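Subject: Re: [robot-users] Open day at Bemerach, was it worth the drive?
Date: 31 Oct 2021

On the list, a member wrote:

> Did anyone get to the open day at Bemerach? I had it
> on the calendar and then couldn't get away. Mostly I want
> to know about the kitchen demo. The flyer said "simulation
> and hardware" and I couldn't tell how much of each. Also
> whether Tivico is still tied to the old controller. We have
> to decide on ours by January.
>
> Notes from anybody who went would be a help.

I went. It's a 60 mile drive each way for me and I would do it again, but go early if they hold another one. The parking lot behind the main building was full before the doors opened and they sent the rest of us to the field across the road.

The kitchen demo was mostly simulation. They had a big screen at the front of the room and a desk with two machines running Tivico, and the real arm was in a separate bay with its own line. The session I sat through was the produce task: a simulated counter with a plate on one side and a foam tray on the other, a few vegetables and fruits, and a black arm with a fingered hand. The operator could pause it at any point and people asked for that a lot.
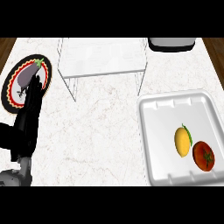
The part I found useful was the talk on grasping. The presenter said they had dropped the two-finger gripper from this task last year and that long smooth items were what pushed them to a full hand. They set up 3266 trials for the produce set and threw out the first 900 after finding a mistake in the friction settings. I asked if the later trials were all run with the same settings and the answer was yes, apart from the lighting.

Clear objects came up too. Somebody near the front asked whether see-through items cause trouble for the planner. In simulation the planner can be given the exact shape, so it knows where the sides are. With a real depth camera you get holes in the data and have to fill them some other way. They are working on that and had no results to show yet.

On your controller question: Tivico no longer needs the old one. The current release talks to the Bumen controller directly and you can keep your existing config files if you run the converter first. The converter does not carry over joint limits. You have to enter those again by hand. They said this twice, and it is also in the handout on the second page. If you have custom limits on the wrist, write them down before you start.

The hardware bay was running Meng, their older demo, which does pick and place with blocks. It took almost 17 minutes of waiting in line to get to the rail. You could stand fairly close. The arm was slower than I expected, and the staff said they keep the speed down when visitors are in the building. I did not see any produce handled by the real arm, and when I asked, they said that was not part of the program for the day.

Other things, in no order:

Lunch was sandwiches and ran out.

The handout is paper only. I can scan mine if there is interest, but give me a week.

They would not give a price for Tivico with support. You have to write to the sales office and tell them how many seats you need.

Student licenses are still free and still expire each January, so anyone on one should check the date.

If your decision is only about the controller, I think you have enough to go on without a visit. If you need to see the hand working on real items, write and ask them for a bench session. They told me they take those by appointment and that the wait is a few weeks.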